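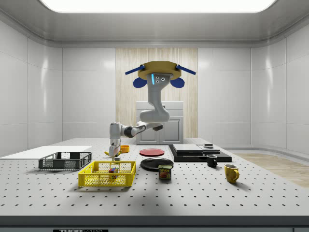 We use a few cookies to remember your visit and see which pages people read. By staying on this site you agree to that. Accept | Manage settings

Boarding at Skjelbred: Your Questions

We get a lot of the same questions by phone and email, and we love hearing from you, but evening chores being what they are, it can take us a while to call back. So we finally sat down with a pot of coffee and wrote the answers out.

Do you have any stalls open right now?

It changes from month to month, so please call and ask even if a friend told you we were full. We keep a waiting list, and it moves faster than you might think, especially in November, when people who board for the summer take their horses home or head south. Putting your name down costs nothing and you're free to say no when your turn comes.

What's the difference between full board and pasture board?

Full board horses have a stall in the main barn, with daily cleaning, grain and hay, and turnout every day unless the footing is truly awful. Pasture board horses live out in the big field at Plasness with run-in sheds, heated waterers and round bales, and come in only for the vet, the farrier or a really nasty ice storm. Some horses are much happier outside (our own old gelding Panemico paced a groove into his stall floor before we gave up and let him live out, and he's been a different animal ever since!), so do think about what your horse would pick.

What do you feed?

Mostly a grass hay from our own fields, with a second cutting saved back for the older horses and the nursing mares. Grain goes out at 6 in the morning and again in the late afternoon. If your horse is on something special, bring it in a bin with a tight lid and the name on it, and we'll feed it at no extra charge as long as it's a simple scoop. Soaked feeds take more time, so there's a small fee for those.

Can I bring a mare in foal?

Yes, and please tell us as early as you can. We have 2 foaling stalls, and they're spoken for well ahead of spring. We like a mare to move in at least 4 weeks before her due date so she can settle, get used to our noises and build up some protection against whatever bugs live in our barn before the baby comes. The foaling stalls are bedded deep in straw, and somebody checks on her through the night once she starts to wax up. You're welcome to sleep over in the tack room, which has a cot and a heater and, fair warning, a barn cat who considers the cot hers.

Will you call me when she goes into labor?

We'll surely try! Mares have a way of waiting until you've run in for a sandwich, and the business part can be over in half an hour. Please keep your phone on and don't be hurt if the first thing you hear is that it's a filly.

What shots and papers does my horse need?

A negative Coggins, a current rabies shot, and the spring and fall vaccines your vet recommends for our area. New arrivals spend their first days in the small paddock away from the others. We know it's hard to watch them call over the fence, but we've never been sorry we did it.

When does the farrier come?

Every other Thursday. Write your horse's name on the sheet by the wash stall and leave your payment in the envelope. We're glad to hold your horse if you're at work.

May I ride whenever I like?

The barn is open from early morning until 9 at night. The indoor ring is shared, so call out when you're coming through the gate, and if Titel is being lunged, give him plenty of room. He's a dear, but he is almost 1,000 pounds of opinions and hasn't quite learned where his feet are.

Can I come see the place first?

Please do. Afternoons are best, and boots are a good idea.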